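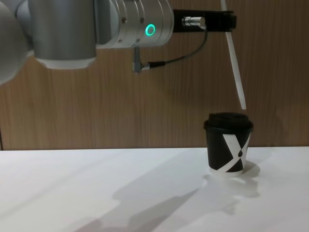

Descaling the Wuvetora coffee maker

Descale every 181 brews, or when the Scale light comes on.

1. Empty the drip tray and remove the water filter.
2. Pour one packet of Fakska descaler into the tank and fill to the upper mark.
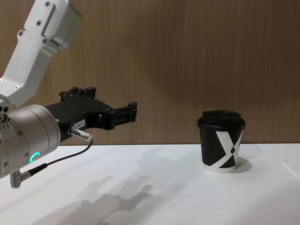
3. Set a bowl that holds at least 2000 ml under the spout.
4. Hold Clean until it beeps. The cycle takes up to 30 minutes - do not open the lid.

Caution: Never use vinegar. It damages the seals.
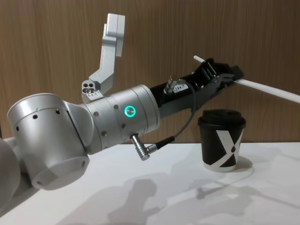

Sakamoto adds that in hard water areas the light may come on sooner, and that the cycle can be run early.

5. Rinse the tank and run two full tanks of plain water.

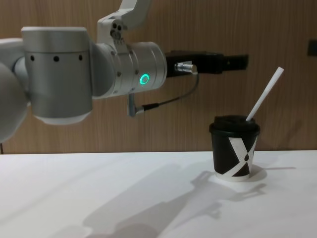
Riku Shibata
Note: On the Unton 3000, refit the filter before rinsing.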